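Council's parcel locker plan leans on numbers it hasn't shown anyone
2019-04-07

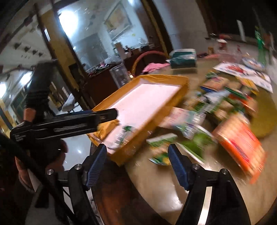
What is being proposed

Plidetside residents will be asked to give up a row of kerbside parking and a slice of the library forecourt for a bank of parcel lockers, under a plan that goes to a council vote later this month. The lockers would be supplied and run by Erkix, a delivery company that has been talking to council officers since October.

The pitch is simple enough. Online shopping is up, people are at work when the van comes, and parcels get left on doorsteps or carted back to a depot on the far side of the highway. Put 60 lockers in the middle of town, the company says, and missed deliveries drop by half. Vans make fewer trips. Streets get quieter. Everyone picks up their shoes on the way home.

It may be so. The trouble is that the papers published ahead of the meeting don't contain anything to back it up.

The figure of 50 per cent fewer missed deliveries appears four times in the officers' report and once, in large type, on the cover of the company's submission. It has no footnote. Asked where it came from, an Erkix spokesperson said it was drawn from "internal modelling based on comparable centres" and that the modelling was commercial in confidence. Asked which centres, the spokesperson said that was commercial in confidence as well.

Who pays

Council would hand over the land on a 10-year licence with an option to renew for another 10. The rent is described in the report as "peppercorn in recognition of community benefit". The community benefit is the fall in missed deliveries, so we are back to the figure without a footnote.

Erkix would cover installation. Council would cover lighting, the power connection, graffiti removal and the relocation of the existing bike hoops, and the report has not yet put a price on any of those. A line near the end says costs "are expected to be absorbed within existing budgets". Anyone who has watched the swimming pool car park saga will know how that tends to go.

Then there is the question of who the lockers are for. As the draft licence is written, they would accept parcels carried by Erkix and by its partner Jorar, and by no other courier. A parcel sent through the ordinary post would still go to the post office, and if you missed it you would still be queueing there before it shuts at five. The report calls the lockers "open access". They are open in the sense that they stand outdoors.

What the shops think

Elaheh Tehrani runs Soltani, the homewares and gift shop opposite the library, and sends out a fair share of its stock by courier. She was initially in favour and has cooled on the idea after reading the licence.

"I was told it would help small business," she said. "I rang up to ask what it would cost me to lodge a parcel there and they said lodging wasn't part of stage one. So it helps people buying from somewhere else, and I lose the parking out the front."

She is also unconvinced by the sizes. The largest compartment in the submission would take a microwave, going by the company's own brochure, but most are far smaller, and much of what she sends is awkward: lamps, framed prints, a mirror now and again.

"Half my boxes are flat and wide. They'd have to go in on the diagonal, if they went in at all."

The company says compartment sizes were "optimised for the typical basket". It did not say what was in the typical basket.

Other traders spoken to on Friday were split. The chemist likes the notion of people walking past on their way to collect. The bakery wants the parking left alone. Two shopkeepers hadn't heard of the plan, which doesn't say much for a consultation that closed three weeks ago. Notice of it was placed on the council website under "Infrastructure: Minor", and on a sign at the library that has since been covered by a poster for the winter reading program.

The packaging claim

The submission also promises "up to 20 per cent less packaging waste". It is hard to see how a locker changes what a parcel is wrapped in. The company's explanation is that parcels bound for lockers need less protection than those left out in the weather, so senders will in time use less tape, less plastic and smaller cartons.

Perhaps they will. But senders don't generally know where a parcel is going to end up when they pack it, and retailers order their cartons by the pallet. The phrase "up to" is carrying a fair bit of weight there as well, given that nought is also up to 20.

Kianoush Rahimi, who worked in freight for many years and now writes submissions to council on transport matters, whether or not it asks for them, said he had no quarrel with lockers as such.

"They can work well at a train station, where people are passing through anyway," he said. "We haven't got a train station. Most people here will drive in to collect, and you've just taken out the spots they'd park in. Has anyone counted the extra car trips? I couldn't find it in the report."

We couldn't find it either. Vans are dealt with over two pages. Cars driven by customers are not mentioned, apart from a note that the forecourt is "well served by on-street parking", the same parking that would be removed.

Mr Rahimi has asked for the vote to be put off until a traffic count has been done. Officers say a delay could put the company's offer at risk, as Erkix has set a deadline for the licence to be signed. The deadline is the company's own, and the report gives no reason for it.

What officers say

A council spokesperson said the proposal had been "assessed on its merits" and that a review would be held after the first year of operation. The draft licence does not give council the right to end the arrangement if the review goes badly, though it can "make recommendations to the operator". The spokesperson confirmed that no target for missed deliveries had been written into the agreement, so it isn't clear what the review would be measuring.

Asked whether other sites had been looked at, the spokesperson named the old depot yard and the car park behind the supermarket. Both were ruled out for "low visibility". Both would have left the forecourt as it is, with its benches and its one decent patch of afternoon shade, and neither would have needed the bike hoops moved.

None of this means the lockers are a bad idea. Plenty of people in Plidetside are tired of coming home to a card in the letterbox, and some would happily swap a few parking spots to be rid of it. They might even be the majority. It would be easier to tell if the consultation had asked them, or if the company were willing to show its working before the land is signed over.

The report and draft licence can be read at the library's front desk during opening hours. Residents who want to speak at the meeting need to register with the council office by noon on the day before.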